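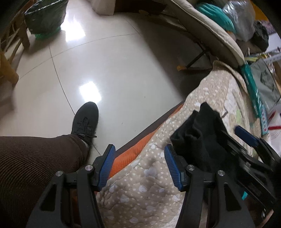 Dirnitz House Supported Lodgings
Progress report to the Orozco Fund, 27 May 2025

1. Rooms and furnishings

Work on the sleeping rooms has continued in line with the schedule agreed at the start of the grant. Of the 13 rooms in the programme, 10 are now furnished and in use. The remaining three await bed frames from Jimivden, which has confirmed delivery before the end of the quarter.

Tiled floors have been kept throughout. They are light in colour and show marks readily, and are swept before bedding is changed. Quilted blankets have been issued in beige for all rooms, so that items can be exchanged between floors when laundry is delayed.

2. Clothing and linen

Residents' clothing left on beds is now folded and put away as part of the morning round. In May the team handled 53 changes of bedding. Two quilts were withdrawn owing to worn stitching.

3. Expenditure

Spending on bedding and storage to date stands at £3,576, within the approved budget line. No transfer between headings is requested.

4. Next period

Shelving for the Dukulum wing will be ordered once measurements are agreed. Enquiries should be addressed to Nattawut Panyasiri, Accommodation Manager.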